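Teaching a Robot When to Stop Trying

A research group at Wenarberg has spent two years on a small part of robot handling: the decision to give up on a grasp and start again. 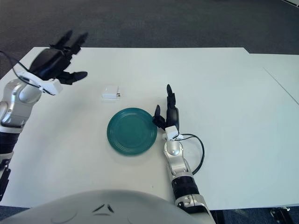

Most work on two-armed robots is judged by how often the hand ends up holding the thing. Felicja Szulc, who leads the project, keeps a second score, for the seconds lost on grasps that were going wrong from the start. Her test objects are ordinary. A teal plate with raised rings near the rim is one of the hard ones, and a small white block, the size and shape of a compact charger, makes trouble of a different sort on a white table. The plate gives a fingertip very little to get under. When the finger presses at a slightly wrong angle, the plate slides away, and a robot running a standard policy follows it, pressing again at the same wrong angle until it runs out of time or table.

"A person does that once," Szulc says. "Then they pull the hand back and come in from somewhere else. We wanted the pulling back."

The method is called Rorer. It runs beside the policy that moves the arms and does one job. Several times a second it looks at the camera picture and the joint readings and guesses whether the current attempt will end in a lift. If the guess stays low for long enough, it interrupts, the hand opens and backs off, and the policy is asked for a fresh approach. The policy itself is not retrained. That was a condition Szulc set at the beginning, as the group had no wish to spend another winter collecting demonstrations.

What it did need was failures. Most labs throw these out. Stanisława Szczepańska, a doctoral student, went back through the group's old recordings in July and pulled 195 failed attempts, then marked by hand the moment in each one where she thought a person would have quit. She did the marking twice, a week apart, and dropped the clips where her own two answers were far from each other.

"Some of them are hard to watch," she says. "You can see it's lost and there are still 20 seconds to go."

The main result is a 29 percent cut in the time spent per object, across the full set. The number of objects picked up in the end rose too, but by less, and the paper is careful on this point. On soft things such as cloth and sponges there was no real gain. A bad grasp on cloth often turns into a good one if the hand just keeps closing, and Rorer sometimes stopped attempts that would have worked.

The hard part was how long to wait. An early version interrupted on the first low guess, and the arms spent whole sessions twitching – reach, open, back off, reach. Setting the wait too long brought back the old habit of chasing the plate. The version in the paper picks the wait from the speed of the hand, so a slow, careful approach is given more room than a quick one. Szczepańska describes this as a patch. She would like the wait to be learned along with everything else, and has a draft of that running on the older of the group's two machines.

Marciniak, a company that fits out sorting lines, has asked to try the method on returned household goods. Szulc has agreed to a short trial but expects problems. The lab's tables are plain and evenly lit and the objects sit well apart. In a bin of returns, backing off can knock over whatever is behind the hand, and Rorer has never had to think about what is behind the hand.

The code will be released with the marked failures under the name Romier, once the last of the clips have been checked. Szczepańska is doing the checking, and has got as far as the mugs.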